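I have been putting off the spare room closet since we moved to Clurnley, and this November I ran out of excuses. My sister-in-law needs somewhere to sleep over the holidays and the closet was so full that the door had stopped closing, so I'd been holding it shut with a dining chair. Very elegant!

The big problem was sweaters. Sweaters and scarves and one enormous blanket that my aunt Marta Dovhaniuk knitted for us (she signs everything she makes, so it's a Marta Dovhaniuk original, with a little tag and all). I used to hang them, which gave every single one those pointy shoulders, and then I moved them to a shelf where they made a tower that fell over whenever I wanted the green one. The green one was always at the bottom.

So I gave in and ordered storage boxes. I went with the Skurkosell ones, the gray felty kind that arrive flat and fold up. I paid 40 dollars for the set, which felt like a lot for something that is basically stiff fabric, but I'd tried the cheap cardboard ones at our old place on Camitside and they went soft and saggy by spring. I wanted something that could sit on an open shelf and not make me sad.

They came all in one package and I spread everything out after breakfast, before I'd even gotten dressed properly. I love this part. I know some people hate putting things together but I could do it all day, as long as there are no tiny screws involved.
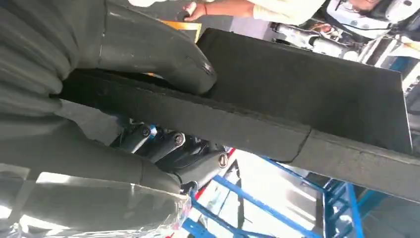
Felt is a funny material to organize with, and I've gone back and forth on it. It picks up lint like crazy, and if you have a cat you will know about it by the end of the first day. On the other hand it's quiet! No scraping when you slide a box out at six in the morning while somebody is still asleep next door. What sold me was the thickness. You can see it along the front edge of that dark charcoal panel, where the cut side has a rough, speckled look, and I like that much more than a folded-over hem. Once there's plastic wrap everywhere I start losing pieces under it, so my advice is to get a trash bag open first thing and stuff it all in there.

Folding took me longer than the boxes did. I watched a video and tried the method where you roll everything into little logs, and I gave up on it because my chunky cardigans turned into something you could use as a bolster. Flat folding, arms in, then in half. The thin sweaters stand up on their sides so I can see all the colors at once, and the heavy ones lie flat in a box of their own.

Scarves got their own box too, and I'm a little embarrassed by how full it is. Myroslav (Yatsenko, my long-suffering husband, for anyone new) asked if we were opening a store. He has exactly 3 scarves and wears one of them.

I did get rid of things. Two bags went off to the donation place, and there's a third by the front door that I keep peeking into and taking stuff back out of, so I should really get it into the car tonight.

The blanket doesn't fit in anything, by the way. It lives on the end of the spare bed now and looks pretty great there. Next up is the shelf above the rail, where I've already spotted a fondue set and what I think are the curtains from two apartments ago. If anyone has a good way to store curtains without creasing them, please leave me a comment!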